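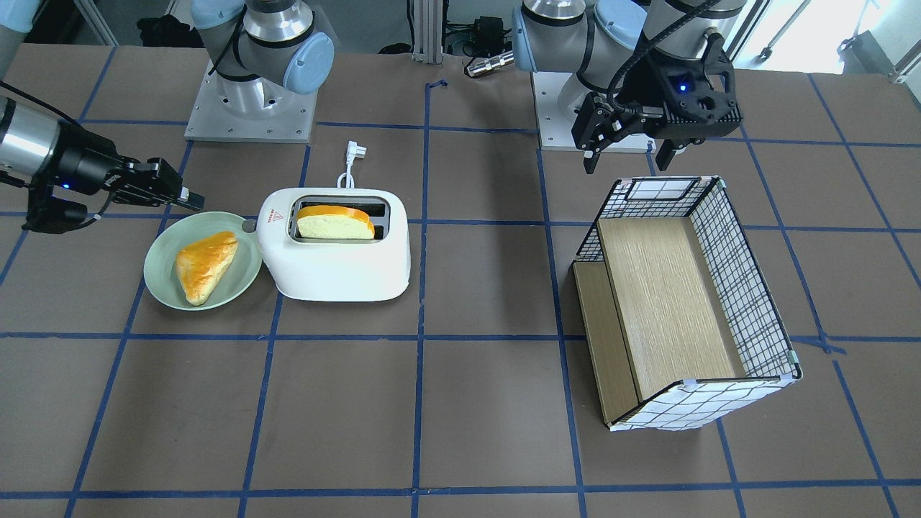

Godix Staff Writing Club

Home Stories Members Archive

The Ferry at Tolen

Alois Baumgartner had run the ticket window at Tolen for so long that the company forgot to replace the chair. He brought his own from home, a kitchen chair with a cushion tied on, and carried it back across the road every night.

The ferry went to Drarnov and came back. It took 15 minutes if the river was low. There had been talk of a bridge since he was a boy, and then one November there were men on the bank with stakes and orange string, and after that it went quickly.

He kept a ledger. The office in Drarnov had sent a computer, which he used for printing tickets, but the ledger was the one he trusted. On the day before the bridge opened he wrote down 131 passengers. On the day after, he wrote down nine.

One of the nine was a woman with a bicycle and a cardboard box strapped to the back of it.

"You can ride over the bridge for free," he told her.

"I know. How much is it?"

He told her. She paid in coins and asked if he had known her father, whose name was Yuen and who had fixed the engine on the old boat.

"He owed me a coat," Alois said.

She laughed, then saw that he meant it. He explained. Her father had borrowed the coat one night when the heater on the boat quit, and the next week he had moved the family up north for work. It was a brown coat with a torn pocket. Alois had been cold that whole winter and had not bought another one until March.

"I don't have it," she said.

"No, I wouldn't think so."

She went down the ramp and got on. The boat left with her and two men who never talked. Alois wrote the number in the ledger and ate his lunch, which was bread and a boiled egg.

She came back on the five o'clock. The box was gone from the bicycle. She leaned it on the rail and stood at the window.

"I left him over there," she said. "He wanted the water by the mill. I had to ask a man to let me through his yard."

Alois turned the pencil over a couple of times. The light was going and the river had started to smell like mud.

"Was the man all right about it?"

"He held the gate."

"That's Peter's boy, then," Alois said. "Peter would have charged you."

He closed the window, tied the cushion tight, and picked up the chair. She walked her bicycle beside him as far as the road.

Last updated: June 2021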